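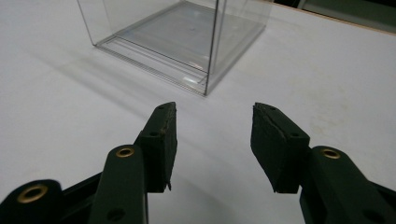 Clear display boxes are a joy to set up once you know their habits, and section 4 of the Morsy guide is where the fun starts, because your box is finally out of its wrapping and ready for a home! Take a minute before anything goes inside it. Put the box down on a plain, pale surface in decent light and simply look at it from a few sides. With walls this see-through, most of what you notice will be the corner lines and the ridges along the base rim, where the grooves catch the light as fine silvery lines, and those are the parts to learn first. They tell you which way the walls run and where your cloth needs to go.

4. Setting up and looking after your clear box

Reading time: 5 minutes

These steps cover the small and large Morsy boxes. If you have the Warwood stand as well, finish this section first and then go to section 5, as the stand is far easier to fit to a clean box.

4.1 Choosing the spot

1. Pick a table or shelf that is flat and steady. Press each corner of the surface in turn. If it rocks, sort that out now.

2. Check that the whole base will sit on the surface with a bit to spare on every side. A hand's width at the front is lovely if you have it, and makes dusting much easier.

3. Wipe the surface and let it dry. Run your palm across it too (grit is much easier to feel than to see, and a single grain can leave a long scratch under a box that gets turned often).

4. Look at where the daylight comes from. A window to one side gives the nicest effect by far, with a soft shadow running away from the base and little glints in the corners. Light from directly behind you tends to put your own reflection in the front wall.

Note: a white or light grey surface makes the box seem almost to float. A dark one shows off the edges. Try both if you can, it's surprising how different the same box looks.

CAUTION: Keep the box out of strong, direct sun, and well away from heaters, candles and hot lamps.

4.2 Washing it for the first time

You will need a bowl of lukewarm water, a drop of washing-up liquid, two soft cloths and a soft, clean brush. A baby's toothbrush is perfect.

1. Take off your rings and your watch.

2. Dip the first cloth and wring it out until it no longer drips. Start with the inside walls, working from top to bottom in straight strokes. Circles leave circles!

3. Wipe the inside floor, then go gently round its raised lip with a corner of the cloth.

4. Now do the outside walls in the same way, one at a time, turning the box as you go. Lift to turn. Never drag.

5. Use the brush along the grooves of the base rim. Brush along the grooves, never across them, and rinse the brush often. Fluff from packing paper loves to settle in here, and getting the last bit out is oddly satisfying.

6. Dry everything with the second cloth. Dab at the corners and let the air do the rest.

CAUTION: No window sprays, no spirit, no scouring cream, no kitchen roll. Paper feels soft in the hand and still marks clear plastic.

If you find a speck that won't shift, stop rubbing and lay a damp cloth over it for a few minutes. Then look again from the other side of the wall. Quite often the speck is on the face you weren't cleaning, or it's a mark on the table showing through from behind. Slide a sheet of plain paper under and behind the box and you'll know straight away.

4.3 Setting the box in place

1. Hold the box low down, with one hand flat on each of two opposite walls. Don't pinch a single wall between finger and thumb.

2. Lower the back edge first, then let the front come down gently.

3. Stand back and decide how you want it to face. Square on, it looks neat and formal. Turned so that one corner points towards you, it shows two walls at once and has much more depth. I turn mine every time, and things on show in it look so much livelier!

4. Go down to table height and look along the base. It should sit level all the way round, with no light showing under one end. If you see a gap, lift the box and check for crumbs underneath.

4.4 Putting things inside

1. Lay a piece of thin card on the floor of the box if your pieces have rough or heavy feet. Trim it to fit just inside the lip.

2. Put the heaviest piece in first, in the middle, and work outwards.

3. Leave some air. A model, a shell or a favourite cup looks wonderful with space round it, and rather sad when it's squashed against the wall.

4. Keep the total weight under 400 grams in the small box. The limit for the large one is printed on the Brativik parts sheet.

Note: felt dots under china are well worth the bother. Press each one down for a slow count of 18, then leave it overnight before standing the piece in the box.

4.5 Everyday care

Dust with a dry, soft brush whenever you pass. For a proper wash, repeat 4.2 every 2 months, or sooner if the box lives in a kitchen. Fingerprints come off best while they're fresh, with a slightly damp cloth and hardly any pressure.

For storage, wrap the box in a clean cotton pillowcase and keep it upright, with nothing on top. July is a good time to get it out and check it over if you've put it away for the summer.

Next: 5. Fitting the Warwood stand

2 comments | 18 shares

Morsy set-up guides, Tadadley. Contact us | Copyright 2021 | Back to top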